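第三章 安装、首次注水与日常使用

适用机型:Zullari 水暖床垫,Netham 单人款与双人款
本章修订日期:2025年7月14日

本章说明水暖床垫从铺设到停用收纳的全部操作。主机面板各按键的含义见第二章,故障代码见第五章。双人款分左右两区,凡两种机型操作不同的地方,文中会单独注明。

3.1 安装前的准备

打开包装后,请核对以下物品:主机、垫体、连接软管、注水杯、排水接头、电源线、固定绑带、保修卡。垫体出厂时卷成筒状,展开后需平放一段时间,让折痕自然松开。不要用熨斗或吹风机加热压平折痕。

确认床架承重正常,床面平整。垫体可以铺在弹簧床垫、乳胶床垫、棕垫和木板床上。水床、充气床和带电动升降功能的床架不适用。

主机的摆放位置按下列条件选择:

1. 放在床侧或床尾的硬质地面上。地毯会堵住底部进风口,如房间铺有地毯,请在主机下垫一块平整的硬板。
2. 主机顶面应低于床面。高于床面时,停机后水会回流,可能从注水口溢出。
3. 主机四周与墙面、家具之间留出50厘米的距离。
4. 插座应单独使用,不要与取暖器、电熨斗等大功率电器共用一个插线板。主机额定功率为250瓦。
5. 避开阳光直射处和暖气片旁边。

注意:软管长度固定,不可自行接长。如果主机放在合适的位置后软管够不到垫体接口,请换到床的另一侧安装。垫体上的接口位于床尾一端,左右调转后可以从另一侧出管。

3.2 铺设垫体

1. 取下床上的被子、枕头、盖毯和床单,露出床垫表面,检查有无发夹、别针等尖锐物品。
2. 将垫体有标签的一面朝上铺开,接口一端朝向床尾。
3. 用手从中间向四周抚平。垫体内部的水路不能折叠,也不能压在床垫与床架的夹缝里。
4. 把四角的松紧带套到床垫底下。床垫较厚时,可用随附的固定绑带接长。
5. 在垫体上铺一层床单。床单宜选棉质,大小以能盖住垫体并向两侧垂下为准。
6. 将软管从床尾垂下,理顺后接到主机。接头对准凹槽推入,听到“咔”的一声即表示到位。双人款有两组软管,管身上标有L和R,请与主机背面的标记对应。

垫体铺好后应能平躺而无明显异物感。如果感到某处有硬条,多半是水路打了折,请掀开床单重新抚平。

警告:安装过程中主机不得接通电源。手上有水时不要触碰插头。

3.3 床上用品的搭配

水暖床垫靠垫体表面向上散热,上面盖什么、盖多少,对升温快慢和耗电都有影响。预热时,床面上最好有一层盖毯或被子把热量留住。绒面的盖毯、法兰绒毯和普通棉被都可以用。厚被如果暂时不盖,可以叠好放在床头,入睡时再拉下来。
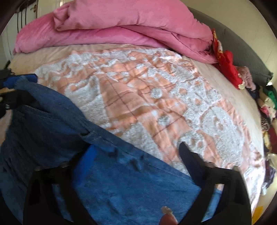 羽绒被保温性强,使用时建议把设定温度比平常调低一档。羊毛毯容易起静电,不影响主机工作,但冬季空气干燥时脱下毛毯可能会有轻微的放电感,属正常现象。

以下物品不要放在垫体与人体之间:

电热毯或其他带加热功能的垫子;
厚海绵垫、记忆棉薄垫;
塑料布、防水油布;
热水袋。

厚海绵垫会隔断热量,睡的人觉得不热,往往会一再调高温度,而垫体表面已经积了很多热。记忆棉受热后会变软,支撑力下降,长期使用还会加快老化。如果床本身偏硬,想加一层软垫,请把软垫铺在垫体下面。

关于床单是否需要固定:床笠式床单的四角自带松紧,直接套上即可。平铺式床单容易在翻身时滑动,可以把边缘塞进床垫下面,但不要把软管一起塞进去。每次换床单后,请顺手看一下床尾的软管有没有被压住。

3.4 首次注水

请使用纯净水或蒸馏水。自来水硬度较高的地区,长期使用自来水会在水路中结垢,影响流量。矿泉水同样含有矿物质,不建议使用。不要在水中加入防冻液、消毒液、香精或精油。

1. 确认软管两端均已接好。
2. 旋开主机顶部的注水盖,放入注水杯的漏嘴。
3. 缓慢注水,水位到达视窗上的MAX线后停止。
4. 盖上注水盖,先不要拧紧。
5. 接通电源,长按“循环”键,水泵开始工作,此时不加热。
6. 水进入垫体后,主机内的水位会下降。降到MIN线附近时按“循环”键暂停,补水至MAX线,再继续循环。
7. 重复上一步,直到水位不再明显下降。
8. 拧紧注水盖,用干布擦净主机表面的水渍。

首次注水时,管路里的空气会随水流排出,主机发出咕噜声属正常现象。如果循环结束后声音仍然较大,可以轻轻抬起垫体靠床头的一端,让气泡流向床尾,再循环一次。双人款需分别对左右两区进行排气,按“分区”键切换。

注意:注水过程中请有人在旁看管。水位高于MAX线时,加热后水体膨胀,可能从注水盖处渗出。

注水完成后,请检查软管两端的接头。用纸巾沿接头擦一圈,纸巾保持干燥即可开始使用。如有水渍,请关机断电,拔出接头,检查密封圈是否移位,然后重新插入。密封圈丢失或开裂时,不要用生料带或胶水代替,请联系售后领取配件。

3.5 设定温度与定时

按“电源”键开机,屏幕显示当前水温。按“+”“-”键调节设定温度,停止按键后数字闪烁数次,设定即生效。

主机显示的是水温,人体感觉到的温度会低一些,与床单厚度和室温有关。第一次使用时,请从低温档开始,睡一晚后再决定是否调高。

预热:睡前开启“预热”模式,主机以全功率加热,到达设定温度后自动转为保温。预热期间水泵转速较高,声音比平时大。

夜间:开启“夜间”模式后,屏幕熄灭,按键音关闭,水泵降速运行。按任意键可临时点亮屏幕。

定时:默认连续工作4小时后自动停机。需要更改时,按“定时”键循环选择。选择“常开”后主机不会自动关闭,离家前请务必手动关机。

童锁:同时按住“电源”键和“定时”键,屏幕出现锁形图标后松开。解锁方法相同。

警告:婴儿、行动不便者、对温度感觉迟钝者以及不能自行操作主机的人,不得单独使用本产品。糖尿病患者和孕妇使用前请咨询医生。即使水温不高,同一部位长时间接触热源也可能造成低温烫伤。皮肤出现发红、刺痛时应立即停用。

3.6 连接手机(选配 Kikuchi 通信模块的主机)

出厂时已装有 Kikuchi 通信模块的主机,背面贴有无线标志。没有该标志的主机请跳过本节。

1. 手机连接家中的无线网络,打开蓝牙和定位。
2. 在应用中选择“添加设备”,再选择与垫体标签一致的型号。
3. 长按主机“分区”键(单人款为“模式”键),待无线图标快速闪烁后松开。
4. 在应用中输入无线网络密码,等待图标变为常亮。
5. 为设备命名,例如“主卧”或“次卧”。

家中有多台主机时,请逐台添加,未轮到的主机先断电,以免认错。更换路由器或修改密码后需要重新配网,主机内的温度和定时设定不会丢失。

手机可以远程开机预热。远程开机之前,请确认床上没有人,也没有宠物趴在垫体上;被子不要成堆压在主机或软管上。应用显示“离线”时,远程指令不会执行,主机面板仍可正常操作。

3.7 每日整理床铺

早晨起床后先关机,再掀开被子散一散潮气,之后再铺平盖毯。

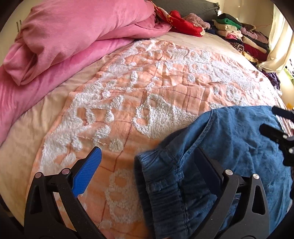

整理时注意下面几点:

1. 拉平床单时不要连同垫体一起拖拽。垫体移位后,四角松紧带可能脱落,请把它们重新套好。
2. 不要在床上跳跃,也不要把行李箱等重物放在垫体上。
3. 猫狗的爪子可能刺穿水路。家有宠物的,白天请在床面盖一层厚实的盖毯。
4. 床上需要缝补、熨烫时,请移到别处进行。
5. 使用吸尘器清洁床面,应换上软毛吸头,从床单表面轻轻经过。

带绒毛或凸起花纹的盖毯容易掉绒,绒毛落到主机旁会被进风口吸住。每周看一次进风口滤网,积灰明显时取下,用清水冲洗,晾干后装回。滤网未干时不要开机。

3.8 清洁与换水

垫体不可机洗,不可干洗,不可拧绞。表面有污渍时,用湿布蘸少量中性洗涤剂擦拭,再用清水布擦净,平放阴干。饮料或尿液洒到垫体上,应先断电,用毛巾吸去液体,再按上述方法擦拭。接口部位不要浸水。

床单和盖毯按各自的洗标清洗。绒面盖毯如需机洗,一般应装入洗衣袋,选用轻柔程序,不加柔顺剂;没有洗标或洗标已看不清的,请按最娇嫩的面料处理。盖毯彻底晾干后再铺回床上。

水路每隔4周检查一次水位,低于MIN线时补水。水变浑或有异味时应全部更换,步骤如下:

1. 关机,拔下电源,等待水温降到室温。
2. 在主机下方放一个水盆。
3. 将排水接头插入主机背面的排水口,水自行流出。
4. 取下垫体一端的松紧带,把垫体从床头向床尾慢慢抬起,让余水流向接口。
5. 排净后拔出排水接头,擦干排水口,盖好橡胶塞。
6. 按3.4节重新注水。

排水时请两人配合,一人抬垫体,一人看住水盆。双人款水量较大,水盆接满前应及时拔出排水接头,倒掉后再继续。

3.9 换季收纳

气温升高后不再使用时,请先按3.8节排净水路,再做收纳。水路中留有积水,容易滋生异味,冬季存放在不供暖的房间里还可能结冰胀裂。

1. 排水后,将垫体平摊在通风处,接口朝下,放置一整天。
2. 沿出厂时的方向卷起,卷芯留出空隙,不要对折。
3. 套上防尘袋,软管单独盘好放在旁边。
4. 主机擦净后竖直放入原包装,不要倒置。
5. 存放于干燥处,上面不压重物。

不要使用真空压缩袋收纳垫体,水路会被压扁而无法复原。盖毯和被子可以另行压缩,但绒面的织物压久了会倒绒,取出后抖开并通风即可逐渐恢复。

再次启用时,先检查软管有无裂纹、密封圈是否有弹性,再按3.2节铺设。若到了1月最冷的时候才第一次取出使用,请让主机在室内放到与室温一致,再接通电源。

3.10 常见情况

升温慢:检查滤网是否积灰,软管是否弯折,水位是否在MIN线以上。室温很低时,预热时间会延长。

半边不热(双人款):确认该区已开启,再检查L、R软管是否接反。两区都显示正常而体感差别很大时,重新排气一次。

主机有水滴:先用干布擦干,观察水滴从哪里出现。潮湿天气里软管外壁可能结露,擦去即可。接头处持续渗水时请停用。

屏幕显示“E”加数字:记下数字,关机,对照第五章处理。不要反复开关机。

盖毯局部发烫:立即关机断电,掀开床上用品检查,确认垫体上没有其他发热物品。查不出原因的,请停止使用并联系售后。

3.11 售后联系

保修范围和期限以保修卡为准。自行拆开主机外壳、使用非原装接头,或在水中添加其他液体造成的损坏,不在保修范围内。

寄修时只需寄回主机和软管,垫体如无渗漏不必寄回。寄出前请排净余水,在包装内附上故障说明、联系方式和购买凭证复印件。收件单位为 Hitavberg 服务站,收件人 Yasuo Higuchi,地址见保修卡背面。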